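Vosix Handgreifer-Set H2 - für Datenaufnahme ohne Roboterarm

Artikelnr. 212, lieferbar ab November
Anbieter: Menov Automationsbedarf

Zwei Greifer zum Führen von Hand, Kamera jeweils am Griff. Gleiche Fingergeometrie wie beim Baird-Parallelgreifer, die Aufnahmen lassen sich also später am Arm weiterverwenden. Arme muss man in der ersten Phase noch nicht kaufen - das spart im ersten Haushaltsjahr am meisten.

Lieferumfang
2 Handgreifer, links/rechts
4 Ersatzpads
Ladegerät, Koffer
Software Wikance Basis, 6 Monate, danach Verlängerung extra

Für die Planung
Pads sind Verschleißteil. Bei viel Textil lieber gleich einen zweiten Satz mitbestellen, Nachlieferung dauert derzeit 21 Tage. Speicherkarten sind nicht dabei! Schulung optional, halber Tag, bitte im Angebot mit anfragen. Leihgerät möglich, Miete wird beim Kauf angerechnet.

Nicht enthalten: Arm, Adapterflansch, Tisch. Wer schon einen Baird-Arm hat - Flansch einzeln bestellen, passt nur zur aktuelen Baureihe.

Einsatz
Kleidung, Wäsche, Verpackung, leichte Montage. Normaler Tisch reicht, Unterlage darf gemustert sein.

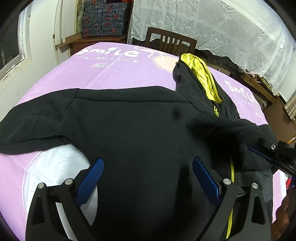

Kapuzenjacke mit Reißverschluss, ausgebreitet, Greifer mit blauen Pads

Preis auf Anfrage, Staffel ab 4 Sets. Hochschulen bitte Kostenstelle angeben, sonst bleibt das Angebot im System hängen. Rückgabe nur orginalverpackt - Pads ausgenommen.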